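The Second Life of the Office Desktop

There is a particular pleasure in pressing the power button on a computer that was headed for the shredder and hearing it wake up. I have felt it more often than I can justify, and every time I grin like a kid. My latest was a gray tower that spent its working life under a desk at an insurance office. I paid 30 dollars for it, added a bit of memory, and wrote this whole feature on it.

The used desktop trade is having a wonderful moment. Big offices replace their machines on a schedule, whether the machines are tired or not, and each August a fresh wave of them comes loose as schools and county departments clear out before the new year starts. A lot of it used to go straight to scrap. Now there are people who want it, and some of them have built real businesses out of wanting it.

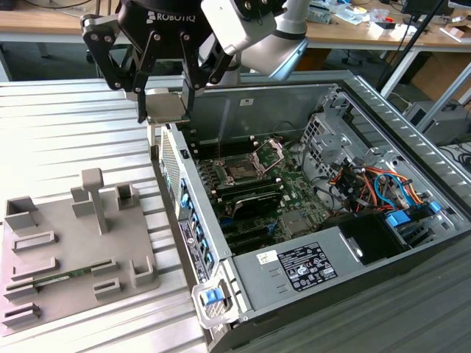

Kurik is my favorite of the bunch. It's a refurbishing shop in a former carpet warehouse, and it can hold up to 2,000 machines when a big lease return comes in. Every tower gets the same treatment – dust out, drives wiped, parts tested, fans listened to. Yes, listened to! The crew there can pick out a bad bearing from across the room, and they will happily argue over whether a faint tick matters. The ones that pass go on the shelf with a one-year promise. The ones that fail get picked over for parts, and a single dead machine might keep several others going.

What I love is how plain these computers are. Office towers were made to be fixed by someone in a hurry. Panels slide off, drives pop out, and the manual is usually still online if you hunt for it (I have lost whole evenings to old service manuals and regret none of them). Compare that with a thin laptop where the battery is glued in and the memory can't be touched.
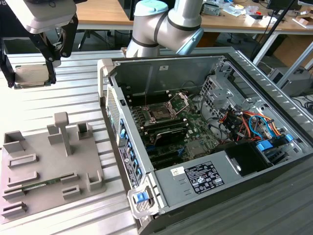 Bring back the full-size case, wrote one reader after my last column on this, adding that a ten-year-old tower had outlasted three laptops in the same house and still did the taxes every spring. I got a stack of letters along those lines, and I read them all with great joy.

The other half of the story is where the machines end up. Billis, a small lending program run out of a branch library, sends refurbished desktops home with families for as long as they need them. Last year it placed 476. The program asks for the case back when a family is done, and plenty do come back, often with a thank-you note taped to the side. Kwofie does something similar for night-school students, and throws in a monitor and a keyboard.

Then there's Hastus, a repair evening held upstairs from a bakery, where you bring your own computer and learn to fix it yourself. The room has 10 seats and they go fast. I went in thinking I knew my way around a motherboard and came out having learned that I'd been putting on thermal paste badly for most of my adult life – far too much of it, spread like frosting.

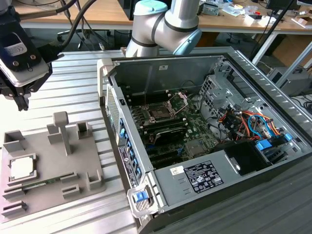

A woman at the next table told me she had put off opening her computer for years out of fear of breaking it, and that what changed her mind was the price of a new one. She had also brought cinnamon rolls up from downstairs, so we got along.

If you want to try this yourself, start with a machine you don't depend on. Ask the seller whether the drive has been wiped and whether a power cord is included, and find out how much memory the board will take before you buy any. Keep the screws in a muffin tin. My gray tower has one slot still open, and I already have my eye on something to put in it.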